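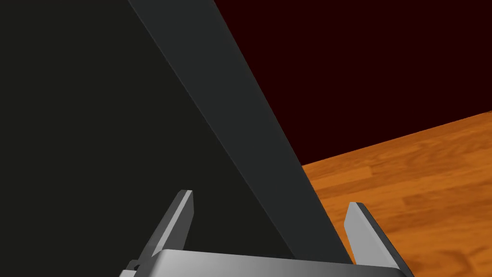 A dark panel with a beveled edge, seen up close.

The Listing Says It Shows

I have been reading house listings for 3 months, the way other people read mysteries, and I would like to file a complaint about the adjectives.

A small home is cozy. A smaller home is efficient. The one my spouse and I toured in Gralton, where the bathroom door could open or the hall closet could open, was "smartly scaled." I had to back out of that bathroom like a truck at a loading dock.

I understand that a house has to be sold, and that "some rooms, one of them odd" will not bring a crowd. But a listing gets maybe 200 words, and it seems a shame to spend so many of them on "stunning." I have seen stunning used for a view of a retaining wall. I have seen it used for grout.

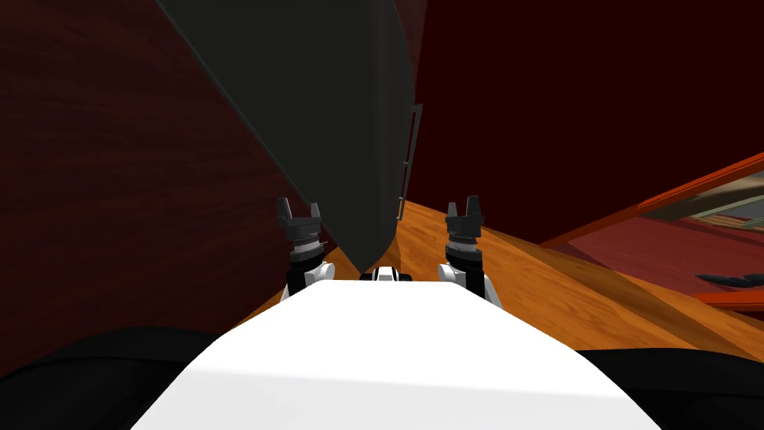

What I want from a listing is the floor plan. Give me a plain drawing with the measurements on it and I will supply my own enthusiasm. The best-planned houses have a kind of sense you can read at a glance: bedrooms apart from each other, kitchen near the door the groceries come in. Even symmetry would do, two matching wings with something small in the middle, like the pair of robot arms on either side of that little black-and-white fitting. Instead I get 83 photos, nine of them of the same faucet, and no clue how a person walks from the kitchen to the garage.

The agency Keltolow, to its credit, puts a plan on every listing in our area. The plans are ugly. They look like they were drawn during a phone call. I love them, and I have canceled 2 showings on the strength of them, which saved everybody a drive and saved one seller from vacuuming. 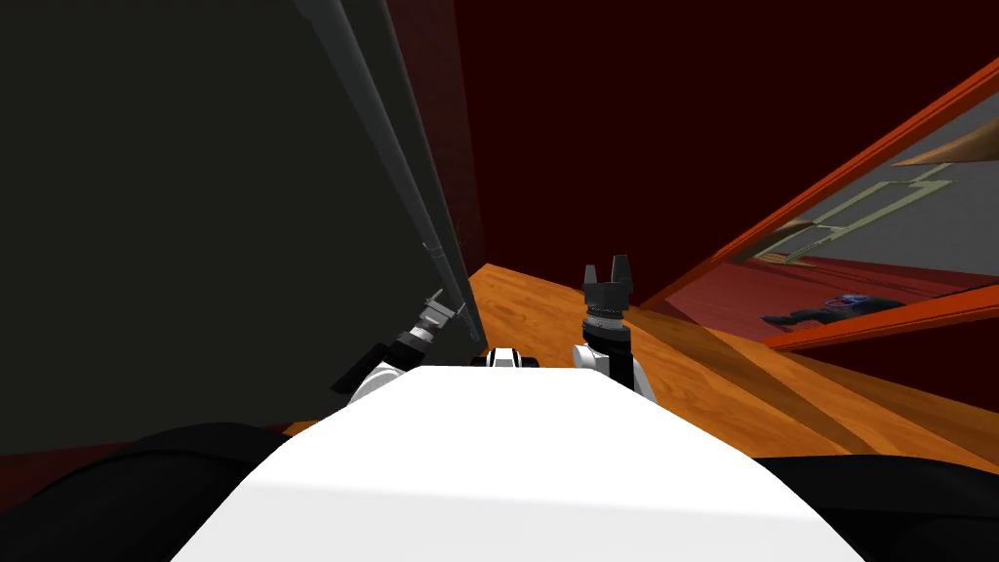 Then there is "upgraded," which has no date attached. Upgraded when? From what? We saw an upgraded kitchen whose upgrades were older than our marriage — solid work, nicely kept, and the oven timer went off by itself twice while we stood there. I would have liked that kitchen a good deal more if the listing had just said the year. An old kitchen that admits its age is restful company.

Same goes for "bonus room." A room is either in the price or it isn't, and I have yet to meet the seller who threw one in free.

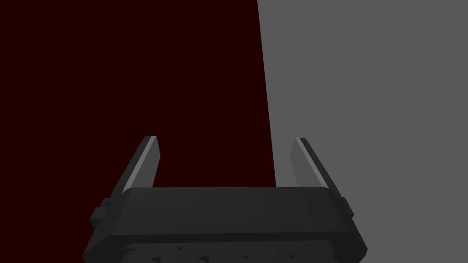 A Modest Proposal for March

The spring listings start showing up in March, so there is still time to fix this. Put the plan first. Put the year next to anything called new. Say which way the yard slopes. Agents may keep one "stunning" per house, to be used wherever they like, and if they want to spend it on the grout, I'll come and look at the grout.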